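About Us

Hi! I'm Arwel Ifans, and I started Orken because I wanted to know why a robot that can lift a bottle all day long makes such a mess the second you ask it to pour. We're a small research company, 5 people in one long room over a bike shop, and pouring is still most of what we do. (Yes, our families have heard every joke there is about this.)

Our main method is called Gape. The name started as a scribble on my whiteboard about the mouth of the bottle, and that's pretty much the whole idea. Most of the systems we tried early on kept track of where the gripper was and worked everything else out from there. Gape keeps its attention on the opening of the bottle and the rim of the cup, and the arm goes wherever it has to go to keep those two lined up. If the bottle sits a little crooked in the fingers, fine! The mouth is still the mouth. 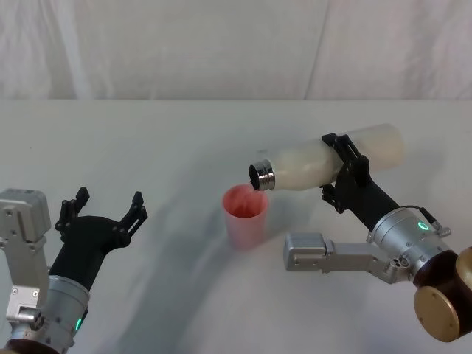 Right arm tipping the bottle over the pink cup, left arm standing by.

We teach it by showing it. A person guides the arms through a pour, we save the whole thing, and then we do it again with the cup moved a bit. The set we use now is called Stasudero and it has 1,064 pours in it. I did a big chunk of those myself and I can tell you my shoulders remember every one. We started with 600, thinking that would be plenty, and it was plenty as long as you never moved the cup very far. The extra ones are nearly all awkward cup spots, and those made the biggest difference by a mile.

The part I get most excited about is the tilt. Our first version decided on the whole motion before it started, like somebody pouring with their eyes shut. Now Gape picks a short bit of motion, looks again, and picks the next bit, all the way through.

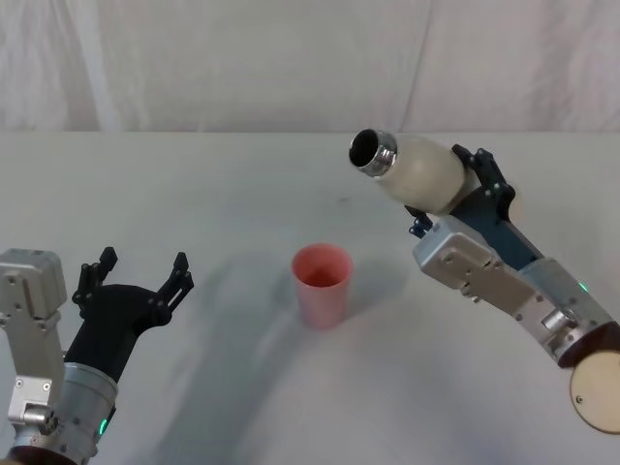 Orken Notes, Issue 5

We write all this up in our little newsletter, and the issue on tilting is the one people ask for most. It has the test results too: Gape got 79 percent of its pours into the cup with no spill, using cup spots it had never been shown. I'd love that number to be higher. Most of the misses came right at the start of the pour, when the bottle tipped too early, so that's what we're chasing now.
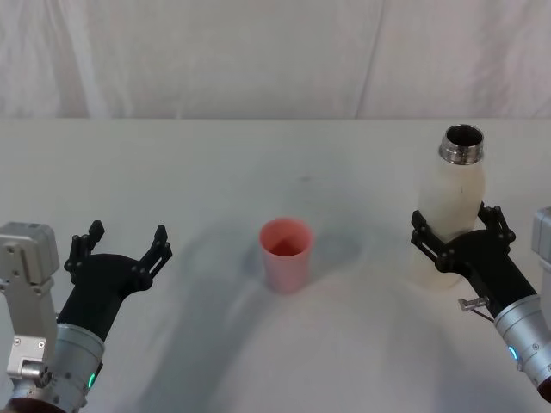
Our software is called Grivent, and it grew out of all the scripts we were passing back and forth. It lines up the views from every camera, replays a pour at any speed you like, and lets you mark the moment things went wrong. We argue over those marks a lot, usually over lunch, and I think the arguing has taught us more than the charts have.
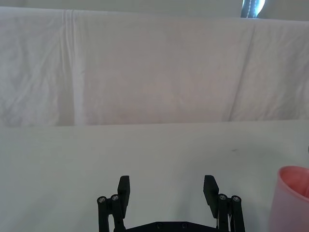 Next up for us is swapping the jobs, so either arm can pour and the other one can steady the cup. We began sketching that in April and it's harder than I told everybody it would be. If you work on something similar, or you've got an odd-shaped bottle you think would beat us, please write! We read everything, and visitors are welcome as long as they don't mind the stairs.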